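What the second arm costs: a talk with Úna Ó Dálaigh

2019-01-19

Úna Ó Dálaigh has nine tabs open and a budget due. She runs the bench automation side at Brandano, a small shop that kits and sorts thin parts for other people's assembly lines. One arm running now. She wants a second by April and has been told to make the case on one page.

"One page is fine. The arm is one line. It's everything hanging off the arm that eats the page."

We talked by the bench, between two phone calls and a delivery she had to sign for.

First question was the obvious one, why not just buy the same again. She sort of wants to. Same arm, same spares, same pendant, and the people on second shift already know it. But the quote from Flernow, who sold them the first one, has gone up 12 percent and the lead time is eight weeks if you are lucky. Ngau came in lower. Ngau also left out the mount, the cable set and the training day, so she had to go back and ask for all three.

"Lower until you ask. Then pretty much the same number. I don't blame them, everybody quotes like that. But I lost a week on it."

Her advice to anyone pricing a first cell – put the fingers in as their own line. Brandano left them out the first time round. The gripper came with a standard pair, too blunt for thin stock, and the tapered ones had to come out of the repair money.

"We do rods. Thin ones. Black, clear, whatever the customer sends. A wide flat finger on a thin rod, you get it or you get two of it, or you shove it across the table. So you need a tip. And tips wear. I budget for 30 pairs a year now and my boss thought it was a typing mistake."

Is it? "No. Fewer if we're careful. We are not always careful."

The wrist camera is the other line she fights for. Finance asked if it could wait until next year. She said no, and then said it again in an email with more people copied in. The clear rods are the hard ones, she says, on a white surface they come up as a faint line and that's about it. A cheaper camera was tried. It's in a drawer.

Lighting she would spend more on if she could do it over. There's a shadow where the gripper comes in over the work and she has a quote from Bultau for a pair of side lamps. Not much money. Still not aproved.

And the table? She laughed. The table is white because the table was white. A darker one is on the list, low down, with a question mark.

What about people, who minds the thing? Somebody has to, and that goes in the budget too, as hours. She puts in eight a week for each arm, for finger changes, wiping the lens, re-teaching positions after somebody leans on the bench. With two arms she doesn't think it doubles. She is asking for double anyway.

"If I ask for less I get less than that. You know how it goes."

On leasing – she looked, didn't like the end of term clause, moved on. On buying used, maybe, for the arm. Never for the gripper. She wouldn't say more on that one except that there was a used gripper once and it went back.

Service contract? Yes for the first year. After that she'd rather hold a spare controller on the shelf and pay by the visit. The vendors don't love hearing it. She's told both of them the same thing, so at least its fair.

If the page gets signed this month, the order goes in right away and she keeps her April date, just. If it slips she has a plan for running the one arm later into the evening, which means paying someone to stay with it. That cost is on the page as well, bottom line, in bold.

Then the phone again, and she had to take it.

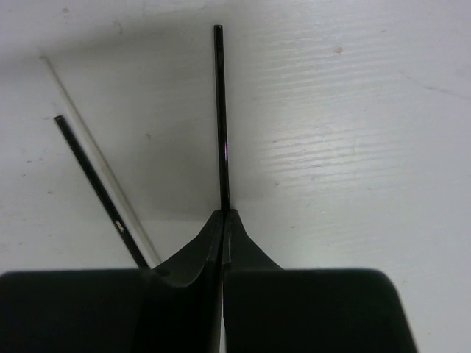
Thin rod held upright in the tapered fingers at Brandano.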